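Leave the top sheet alone 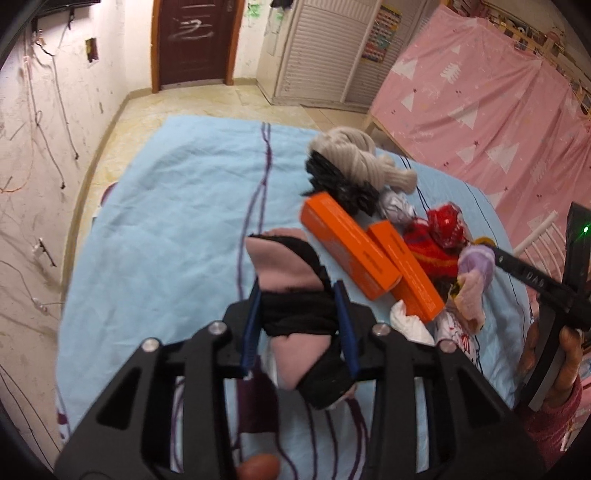
Page last changed: 25 May 2025

Top sheets. People keep telling me they're finished. My niece doesn't own one, my neighbour threw hers out in April, and the hotel we stayed at in Kondow had just a doona and a fitted sheet. Eleven hours on the road for that. Woke up at 2 am boiling, kicked the doona off, then froze. No middle setting.

That's my whole argument really. A sheet is the middle setting.

Yes I know, it bunches up at the bottom. Tuck it in then. Properly, hospital corners, takes a minute. My mother did four beds before breakfast and never once called it labour, though it was, and I should of thanked her.

The washing is what gets me. You can put a sheet through with the towels and have it back on by dinner. A doona cover is a fight. Buttons, or those snaps that let go, and everybody's socks end up in the corner of it. Then the inside has to go back in. I've been in there up to the shoulders, lost, at my age.

And the price! Juvier wanted $75 for a cover, no pillowcases. For plain white. You can still get a decent flat sheet for a lot less if you look on the bottom shelf, where they hide them now.

Zulmira Ramalho wrote in to say her family in Portugal never gave theirs up, linen ones, ironed. Ironed is too far for me. But good on her.

Colour I don't care about. Stripes, flowers, whatever was on special. Old ones are best anyway, gone soft, and when they tear you've got a drop cloth or somthing to put over the tomatoes in a frost. Try that with a doona.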